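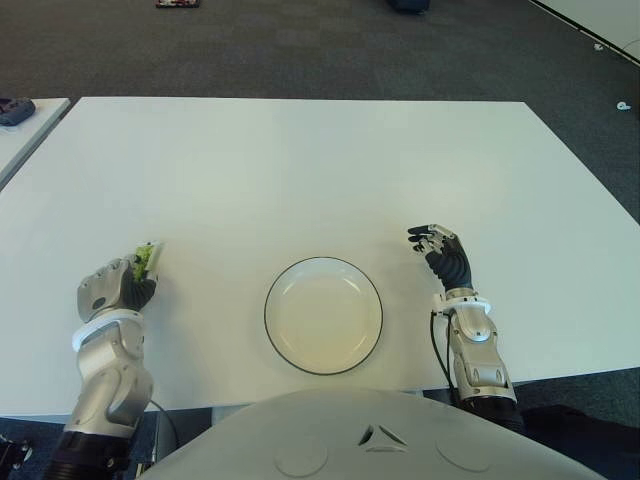 Brullum Recipe Cards

Brullum is a set of home recipes typed up from handwritten cards and kept as plain text files. There are 2238 recipes in the current release. Each one is a separate file, and a single index lists them all. The set is meant for people who want to search old household cooking, print it, or build a small recipe site from it.

Release date: Mar 10, 2018
Maintainer: Aiguo Bai
Language: English, British spelling where the card used it

What is in the folder

cards/ has the recipes, one file per card
index.csv has one row per card
units.txt is the table used to convert old measures
fixes.txt lists corrections made after the first release
unread.txt lists words that could not be made out

File names are the card number followed by a short title, for example 0364-marrow-chutney.txt. Card numbers never change. If a card is withdrawn its number is left unused.

Format of a card

Every file has the same fields in the same order:

title
course
serves
time
ingredients
method
notes

A field with nothing in it is still present and left blank. Many of the cards never said how many people they fed, so "serves" is often blank. We did not guess. The same goes for "time", which some writers gave only as "till done" or "while the potatoes boil". Those words are kept as written.

Ingredients are one per line, amount first. The method is split into steps only where the card had separate steps. A method written as a single paragraph stays as one.

Courses

The course field takes one of 12 values: soup, fish, meat, vegetable, egg, pudding, cake, biscuit, bread, preserve, drink, other. Savoury pies are under meat or vegetable depending on the filling. Yorkshire pudding is under other. Scones gave us the most trouble and are split between cake and bread, following whatever heading the card was filed behind in its box.

Measures

The original amount always comes first, with a metric amount in square brackets after it:

4 oz butter [115 g]
1 gill milk [140 ml]
a walnut of lard

Amounts such as "a walnut" or "a good pinch" have no bracket. Cups are not converted unless the card says which cup, as several writers plainly meant a teacup. Oven temperatures are handled the same way. "Moderate oven" stays as it is, and the usual gas mark is in units.txt if you want to swap it in with a script.

How the cards were typed

The cards came from five boxes. Each was typed once and then read back against the card by a second person. Spelling mistakes in ordinary words were corrected. Local names for dishes were left alone, and so were brand names, even where the product is no longer sold. Crossed-out text is left out unless the replacement could not be read, in which case both versions are in the notes field.

The first typing was done in Zokance, which put curly quotes and odd fraction characters into some files. These have been changed to plain ones (1/2, 3/4). If you find any left over, please report them.

Known problems

The box marked Cui had been damp at some point. 364 cards from it have at least one unread word, shown in the text as [?]. Most are in the notes rather than the ingredients.

Some recipes appear more than once with small changes. There are several near-identical parkins. They are kept as separate cards, and the index column "similar" gives the number of the closest match.

A few cards ended with "Over" and had nothing on the back. The method on these simply stops. They are marked "incomplete" in the index.

The recipes have not been tested. Some of the preserving methods are old and do not meet current advice on keeping food safely. Do not use the bottled meat and bottled bean cards as working instructions. They have "history only" in the notes field.

Using the files

All files are UTF-8 with Unix line endings. The index opens in any spreadsheet program. Set the card number column to text when you import it or the leading zeros will go.

To find every card that uses suet:

grep -il suet cards/*.txt

Terms

You may copy, change and print the files for any purpose. Please keep the card number with each recipe so that corrections can be traced.

Corrections

Send the card number, the line as it stands and the line as you think it should be. Corrections are checked against the card before they go in. The next release is planned for August.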